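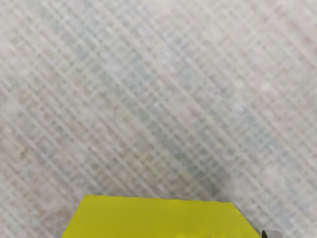

4.2 What changed on the packing line

Clarkell runs two lines at Mumcombe. Only the second was automated, in April, after trials in simulation (Figure 2: simulated close view, yellow-green block between the gripper fingers, pale crosshatched surface behind). Both shifts kept on. Same headcount, different day.

Before: pick, turn, place, all by hand, 2,106 items on a normal shift. After: the arm does the placing and people do what is left – feeding, clearing jams, checking. We logged 931 stoppages over the study period. Most short. Staff cleared nearly all of them without calling the technician, though this was never written into anyones job.

Krystyna Czarnecka, line lead, put it as "less lifting, more watching". Sore shoulders came up less in the later interviews, tired eyes more. Melquiades Ochoa (nights) said he could no longer chat while working, as the arm sets the pace and he has to listen for it. Breaks were moved twice. Not popular.

Pay grades did not move. Urbonaitė found the same in her bakery study, and Musetti argues that watching work is under-graded because it looks like standing still. Our notes fit that, mostly. Newer staff were happier with the change then older ones, but the group is small and we would not lean on it. Training time is taken up in 4.3.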